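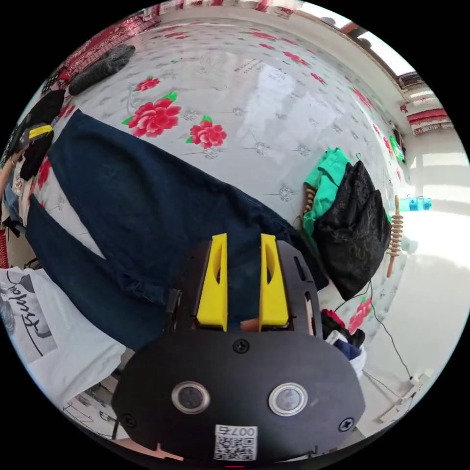 Jeans on the peony sheet.

Tuesday, July 24, 2007
Dye bench, Prurmont workshop

Vat day! The big indigo vat finally came into condition overnight and I could smell it from the stairs. Surface had the coppery skin I've been waiting for all week, with a fat blue flower in the middle, and when I pushed the skin aside with a spoon the liquor underneath was a clear yellow-green. Last Friday it was still murky and sulking, so whatever the extra fructose did, I'm grateful to it.

Recipe as it stands (for Jayson Lacson, who asked): 100 g indigo, hydrated with marbles in a jar until there was no grit left at all, then 2 parts lime and 3 parts fructose to 1 part indigo, same as the small vat. Hot tap water to fill. Stirred in a slow circle, lid on, left alone. I've written this on the lid as well.

Ran 11 test strips, all scoured cotton from the Sturham bolt. First one got a single one-minute dip, and I added a dip for each strip after that, airing between every one. The color change in the air still gets me every time. It comes out the green of a lime popsicle and goes blue from the edges inward while you stand there holding it. Rowena came over to look and ended up doing strips 7 through 9 herself.

Observations before I forget them:

Strips 1 to 3 are pale and a bit patchy. I think I rushed the wetting out. They went in after a quick dunk, and I want a full hour's soak next time.

Strip 6 is the one I love. Proper mid blue, even right across, no streaks where the clip held it. If I could get a whole yard to look like strip 6 I'd be very happy.

After strip 8 I can't see much gained per dip. Rowena says she can see it. We held them up at the window and argued, and Hadi sided with her, so I'm outvoted. Will look again once they're rinsed and pressed.
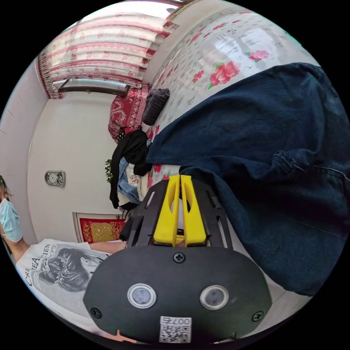 Rubbing test on the darker strips with a white cotton rag, dry first and then damp. Dry was better than I expected, only a faint gray-blue smudge. Damp was bad on 10 and 11. Edmund Pawlak thinks I'm airing them too briefly between dips and the color is just piling up on the outside. He may well be right, he usually is about rinsing too. Plan is to redo 10 and 11 with ten minutes of airing each time and a vinegar rinse at the end, then rub again with the same rag so I can compare.

Vat at close: a little cloudy, flower gone small, pH strip reading 11. Gave it a spoonful of fructose and a gentle stir and put the blanket back around it. No dipping tomorrow, it needs the rest.

To do
Scour the second half of the Sturham bolt
Ask Jayson Lumanlan if we can have the deep sink on Thursday
More marbles!!
Label the strips BEFORE they go in the rinse (4 and 5 are now anyone's guess)
Try the linen offcuts, the heavy ones from the Nondance box

Hands are blue to the wrist. Gloves leak, left one at the thumb.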